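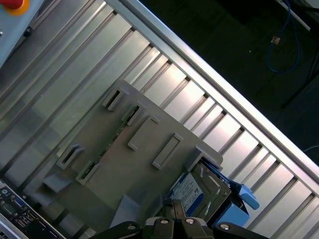

Gripper over the gray fixture, drive in its blue caddy, Clelholm cell.

Progress report to Lins, March
Prepared by Kevser Eren

The draft handling rules now run to 15 items. I would cut most of them. Seven deal with paperwork, and I can't see how a signed form keeps a drive from being squeezed too hard.

We logged 197 caddy picks against the draft. Gülizar Tuncer went through the log and found that operators read "safe approach" in different ways, so the pass rate in our last report means little. I would not quote it.

The stop button rule is better. It says who may reset the cell and when. We want to keep it as written.

Still open: grip force limits. The Osteo figures were copied from another job and have not been checked on drives. Until they are, please don't call this good practice. Next review is Wednesday.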